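Subject: Re: [arm-planning] Vinside 2 and the "no tuning needed" claim
From: Nicanor Garrido
Date: 15th September

On the release thread, Jummai Anozie wrote:
> The new planner samples up to 4000 candidate paths before it picks
> one, against 1000 in the old release. In our runs at Ostia we left
> every setting at its default and saw no collisions with the
> environment. I'd suggest people drop their hand-made padding and
> let the planner do its job.

I've been through the notes twice and I'm still not persuaded. More samples give you a better path through the world the planner believes in. They do nothing for the parts of the world it has never been told about, and on our setup at Zandska that is most of what causes trouble. 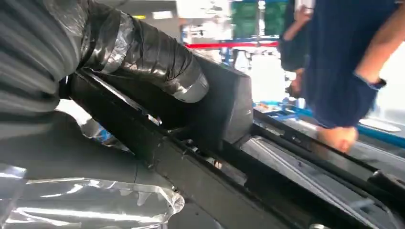
My first complaint is the self-collision model. Vinside still loads the arm as the bare links from the maker's description file and treats that as the truth. Look at what we run: a pleated grey cover over the arm, and a thick band of silver tape wound over that. None of it has a mesh. The cover changes shape with every joint angle, so a fixed mesh would be wrong most of the time anyway. Without padding, the planner is free to return a path that clears the bare link and rubs the cover, and the log will call it a success.

So what did "no collisions" mean at Ostia? If it was the planner's own check reporting on the planner's own model, I'd expect a clean sheet. I would sooner see motor current traces, or a plain note of what people saw while standing next to it.

The second complaint is how the benchmark was put together. It has 100 start and goal pairs, all drawn from the same box in front of the base, all with the hand treated as a closed fist. Spread the fingers and the shape you have to carry past a table edge is a different one altogether. I asked for the open-hand figures in January and haven't seen any.
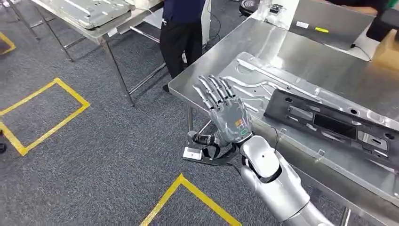 Yáñez replied off-list that the closed fist was picked to keep the check fast, and that an open-hand model can be switched on in the config file. Fair enough, but then the speed figures in the release notes belong to a setting which many of us couldn't use. Could someone publish both? I'd also like to know whether the open model moves with the finger joints or is one fixed shape with the fingers out. The file doesn't say.

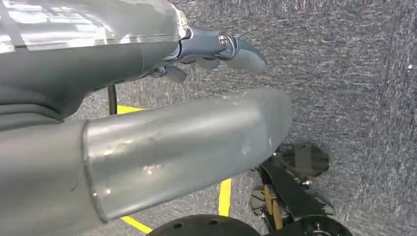 Floor zones are the third thing. Vinside 2 lets you draw keep-out areas as polygons and promises that neither the base nor the arm will enter them. The polygons live in the map frame, though, and the map drifts. We have yellow tape on the carpet, and it stays put while the drawn zone wanders off it. I tried the new "snap to floor marks" option and it found one edge of a zone and ignored the rest. With the arm tube hanging over the tape as it does here, a camera up on the head may well lose the line behind it, and I can't find anything in the code that handles a mark being half hidden. It seems to keep the last fit and carry on without a warning.

Before I take the padding out I would want:

- the open-hand benchmark, same start and goal pairs
- a way to give a link a soft cover with a minimum and maximum thickness
- a warning when the floor fit is stale, with its age in the message

The second one I could have a go at myself if somebody points me to where the link shapes get built. I got as far as the loader and lost the thread. Until then the old padding file stays in our branch, and I'd ask that the loader keeps accepting it.

Nicanor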